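写字这件小事（十二月的信）

2019年12月，星期一，晚上

上个月的信里我随口提了一句“最近又开始练毛笔字了”，结果收到的回信比我认真写的那篇搬家攻略还多！有人问买什么笔，有人问临什么帖，有人说小时候被爸爸按在桌前写大字，写到哭，现在三十好几了闻到墨汁味还会紧张。还有一位读者（你知道我说的是你）发来一张二十年前的描红本，每个字都被老师画了红叉，只有一个“山”字得了一个圈。

所以这期就专门聊写字吧。先声明，我的水平很一般，别指望从我这里学到什么笔法秘诀，我能聊的就是一个成年人半路捡起毛笔之后的那些琐碎。不感兴趣的朋友可以直接拉到最后，有读者来信和下个月的安排。

先说怎么捡起来的。我小学在少年宫上过两年书法班，临颜真卿，临的是《多宝塔》。那时候一节课一个半小时，前半个小时磨墨，老师说磨墨是为了静心，我们一帮小孩磨着磨着就开始往对方脸上点墨点。后来上初中功课紧，就断了，一断就是二十多年。中间搬过好几次家，笔和帖早不知道去哪儿了。

今年三月，我去Pikham的社区中心还一本过期的书（又过期了，别骂我），在公告栏上看到一张手写的招生启事，成人书法班，零基础，周四晚上。那张启事的字写得真好，是行书，“欢迎”两个字连得特别舒服，我站在那儿看了好一会儿，手指头在大衣口袋里跟着比划。回家路上我还在想那个“迎”字的走之底，想着想着坐过了站。第二天就打电话报了名。

班上连我一共11个人，年纪最大的七十多，最小的是个大三学生。老师姓沈，教了大半辈子中学语文，退休以后才专心写字，说话慢，脾气好，只有一件事会让她提高嗓门，就是有人把笔蘸满了墨不舔笔，直接往纸上戳。“舔笔！舔笔！”她这么一喊，全班都条件反射地往砚台边上刮一下，包括刚刚已经刮过的人。

第一节课我以为自己多少有点童子功，坐下来信心满满地写了一横。沈老师走过来看了看，问我，你是不是以前学过？我心里一喜，说小时候学过两年。她点点头说，难怪，毛病都是固定下来的。

后来她给我讲，小孩子学字容易把起笔那一下做得特别重，像在纸上按了个图钉，中间又一拖而过，细得没骨头，最后收笔再来一个大疙瘩，整个一横像根狗骨头。我低头一看，真像。那个月我别的没干，就在拆这根狗骨头。写横，写一张纸的横，再写一张纸的横。你们可能觉得枯燥，我当时倒是觉得挺解压的，白天开了一天会，晚上回来只需要对付一根线，不用回复它，也不用抄送给谁。

同桌是个法国人，叫Jérémie Royer，在这边的一家面包房做早班，凌晨三点多上工，所以晚上上课经常哈欠连天。他的中文是跟太太家里人学的，口音里带一点温州味儿，听起来特别奇妙。他写字的路数跟我们都不一样，因为他小时候没有在田字格里被驯过，看一个字就是看一个图形，哪里重哪里空，看得很准，但是笔顺乱七八糟。有一回他写“国”字，先画了一个完整的方框，封得严严实实，然后再把里面的“玉”塞进去。沈老师说，你把门关上了，人怎么进去？他想了想说，从窗户。

我俩后来成了饭搭子，下了课常去马路对面的Braria喝点热的。他总要点热可可，然后跟我抱怨当天的面团。我也跟着学了不少，什么酸种冬天要多放一会儿，什么面揉好了要用手背去碰。他觉得写字和揉面有点像，都是力气用在腕子上头，肩膀一紧就完了。我试过在家揉面找写字的感觉，面包烤出来可以当砚台用，这条路暂时放弃。

再说说大家最关心的买东西。

笔的事我走过弯路。刚报名那会儿特别兴奋，一口气在网上买了一整套，狼毫羊毫兼毫，大中小，配一个雕花的木盒子。到手一试，那几支大的掉毛掉得像春天的猫，写一个“永”字，纸上粘三根毛，用指甲去挑，一挑墨就糊开一片。沈老师后来让我只留一支中号兼毫，别的先收起来。她的原话是，你先跟一支笔过日子，过熟了再说别的。我就老老实实用这一支，用到现在，笔尖已经有点秃了，可是舍不得换，换了新的反倒手生。

如果你也是刚开始，我的建议很简单：买一支中号兼毫，去实体店买，让店里的人帮你把笔尖用清水开了，看看聚不聚得拢。我常去的那家叫Nuroda，开在一条很窄的巷子里，前面卖本子和明信片，往里走才是笔墨纸。店里的人不催你，可以慢慢试。我有一回在里面待了一个下午，出来只买了一刀毛边纸，他们也客客气气地给我包好，还用细麻绳打了个结，弄得我很不好意思，下个礼拜又去买了一瓶墨。

纸呢，练习真的不用好的。我一开始买了宣纸，觉得仪式感要到位，结果舍不得下笔，每写一个字都像在签合同，越写越僵。换成毛边纸以后人就松了，写坏一张揉一张，脚边一堆纸团，心里也不疼。等到真有一幅想留下来的，再换宣纸。不过提醒一句，宣纸比毛边纸洇得厉害，同样的墨，写上去胖一圈，第一次换纸的人多半会吓一跳。可以先裁一小条试试墨的浓淡。

墨我用现成的墨汁，沈老师也不反对，她说上班族一晚上就那么点时间，别都给了砚台。周末有空我会磨一次，用的是一小块旧墨，磨的时候那个味道很淡，有点像下过雨的木头，还有一点点药味。我家猫对墨汁毫无兴趣，对磨墨倒是很上心，每次都蹲在桌角看，尾巴一下一下地扫，我得拿胳膊拦着。

帖的话，我现在临的是《九成宫》。回信里有三位朋友问该从颜还是从欧开始，这个我真不敢乱说，你找几本翻一翻，哪一本看着心里痒就临哪一本。我当初翻颜真卿，翻着翻着想起少年宫的日光灯，赶紧合上了。翻到欧阳询，觉得这个人写字怎么这么冷静，每一笔都像先想好了才落下去，我这种毛毛躁躁的人正缺这个，就选了他。选完以后吃了大苦头，欧体的结构差一丝就不对，有一个“宫”字，我写了整整一个星期，宝盖头不是戴歪了就是戴大了，像小孩偷戴大人的帽子。

时间安排也有人问。我现在是每天晚上写55分钟，为什么是55呢，因为厨房那个定时器的旋钮坏了，拧到55就卡住，再也拧不上去。一开始觉得别扭，后来也就这么定下来了。铃一响就停，哪怕正写到一半，放下笔去洗。这个办法对我很管用，要是由着自己写，头几天能写到半夜，然后接连两个星期不想碰。

当然也有断的时候。十月份出差，带了笔带了墨，装在洗漱包里，觉得自己特别有毅力。到了酒店一打开，墨瓶盖没拧紧，牙刷、毛巾、一件白衬衫，全军覆没。那件衬衫我泡了两晚上，最后变成一种很均匀的灰，现在当睡衣穿。出差那一周一个字也没写成，回来第一天手就像别人的，连舔笔都忘了，被沈老师隔着两张桌子喊了一嗓子。

说到洗笔，这是我最想念叨几句的。我前前后后毁过好几支笔，都是毁在洗上。不是字写坏的，是懒坏的。写完想着先去回个消息，一回就忘了，第二天早上笔头硬得能敲核桃。后来学乖了，定时器一响，第一件事就是去水池边。水要用凉的，热水伤毛，也伤胶，笔头容易整个脱下来。把笔头按在手心里，顺着毛的方向轻轻捋，别拧，也别倒着搓。很多人看着水清了就收工，可墨都藏在根部，得用手指捏住靠近笔杆那一截，慢慢往外挤，你会发现又出来一股黑水。挤到差不多了，用一张旧纸吸一吸，把笔尖理顺，再晾起来。

晾也有讲究。刚洗好的笔别插在笔筒里头朝上，水会往笔杆里倒灌，时间长了笔杆会裂，胶也松了。最好是笔头朝下挂着，放在通风的地方，别对着太阳晒。没有架子的话，拿个衣架夹几个小夹子也行，我头两个月就是这么凑合的，挂在阳台上，跟袜子排成一排。竹帘卷起来带出门可以，但笔要干透了再卷，湿着卷进去会发霉，别问我是怎么知道的。 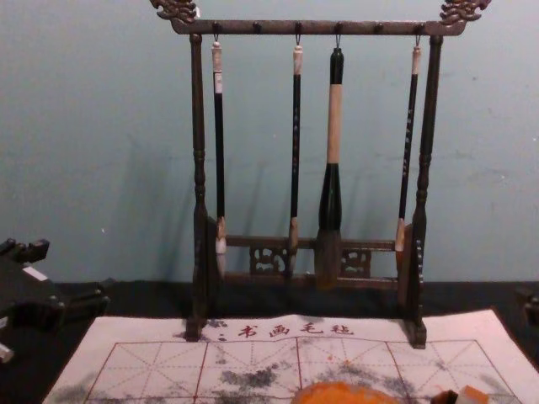
班里的Ravindran Arumugam是洗笔洗得最讲究的一位。他原来在船上做轮机，退休以后跟女儿住在这边，做什么都有一套程序。他有个小本子，专门记每支笔哪天开的锋，哪天洗的，写了什么。他女儿说他从前记机油也是这么记的。他是班里唯一一个先学篆书的，说楷书规矩太多，篆书圆圆的，看着像管道，亲切。上个月他写了一副对联送给邻居贴在门口，邻居很高兴，贴了两天才发现上下联贴反了，大家商量了一下，决定就这么贴着。

他还干过一件让我佩服的事。沈老师有一次讲到“悬腕”，说古人练的时候在手腕上放一枚铜钱，不许掉。我们听听也就笑了，他回去真找了个硬币练，第一天掉了29次，全记在本子上，拿来给我们看。到现在他手腕稳得很，倒水从来不洒，连茶壶嘴滴下来的那一滴都能收住。我也试过，硬币滚到冰箱底下去了，到现在没捞出来。

写到这里茶都凉了，去续了一杯，顺便看了一眼锅里的萝卜。

有人在信里问我，现在都用手机打字了，练这个有什么用。我想了几天，没想出什么像样的回答。要说有用的地方也有一点，比如今年给长辈的贺卡我可以自己写了，比如开会的时候签到，签名那一栏终于不像医生开药方。我妈看到我寄回去的字，在电话里沉默了一会儿，说，你这个“妈”字写得比小时候胖。我问她是夸还是骂，她说胖点好。

还有一点变化是走在街上看招牌的眼光不一样了。从前招牌就是招牌，现在看见手写的就走不动路。公司楼下有家修鞋铺，“修”字中间那一竖写得特别有劲，我路过了好几年都没注意过。前几天下雨，我站在屋檐下看那个字，修鞋师傅以为我要修鞋，我只好真的脱了一只鞋给他，换了个鞋跟，手艺很好，推荐给住在附近的朋友。

同事里有个姓Ueda的，是从大阪过来的，听说我在写字，第二天带了一本她中学时候用的习字本给我看。她们那边过年有个“书初”，新年里第一次动笔，写几个吉利的字。她说她小时候最怕被分到笔画少的字，因为笔画少，一点毛病都藏不住。这话我特别有同感！写“龍”字的时候还能靠热闹混过去，写一个“一”字，真是无处可躲。我们约好了新年假期回来以后，午休时在茶水间写一次，纸和墨我带，她负责带橘子。

下面是几封读者来信，挑着回一回。

阿桃问：左撇子能不能写毛笔字？能的。我们班就有一位左手写字的，沈老师让她两只手都试了试，最后她自己选了右手，说反正是从零开始，右手没有旧毛病。不过我也见过左手写得很漂亮的人，横画的角度要调一调，纸可以稍微斜着放。你先试试看，哪只手舒服用哪只。

老周问：家里地方小，没有书桌怎么办？我也没有书桌，我就用饭桌。吃完饭擦干净，铺一块毛毡，旁边垫几张旧报纸。毛毡别买太厚的，软绵绵的写着没底，薄薄一层刚好，颜色挑深一点，白的不出一个月就没法见人了。写完一卷，塞到柜子边上，不占地方。唯一的坏处是吃火锅那天不能写，桌子上总有一股牛油味，纸放上去会透。

小满问：孩子六岁，想学，太早吗？我没有孩子，不敢瞎出主意，去问了沈老师。她说六岁手上的劲还小，可以拿着玩，拿大笔蘸清水在地砖上写，写完自己就干了，不心疼纸也不心疼墙。先别讲究姿势，愿意拿笔就行。要是他写着写着去画恐龙，就让他画。

还有一位没有署名的朋友，问我有没有写到想放弃的时候。有啊，上个月就有。那阵子天天写，天天觉得比前一天难看，我把九月的作业翻出来一比，居然九月的还顺眼些，气得我把纸收起来，三天没摊开。后来去问沈老师，她说那是眼睛先长了，手还没跟上，等等它。我就等，现在还在等。这礼拜感觉手好像跟上来一点点，也可能是换了个亮一点的灯泡。

下个月的信会晚几天，因为我要回老家过几天，家里的网络时好时坏。回去打算把老房子的柜子翻一遍，看能不能找到少年宫那时候的描红本，要是找到了就拍给你们看，包括红叉。春联今年也说好了由我来写，我爸已经把红纸裁好了，还特地打电话来问我一个字多大。我说爸你别急，还有一个多月呢。他说他先裁着，写坏了还能再裁。

另外，想要沈老师那份洗笔和养笔小抄的，直接回复这封信就行，我手抄了一份，扫描了发给你们。字不怎么样，内容是对的，第二行那个墨点是猫踩的。

萝卜好了，我去关火。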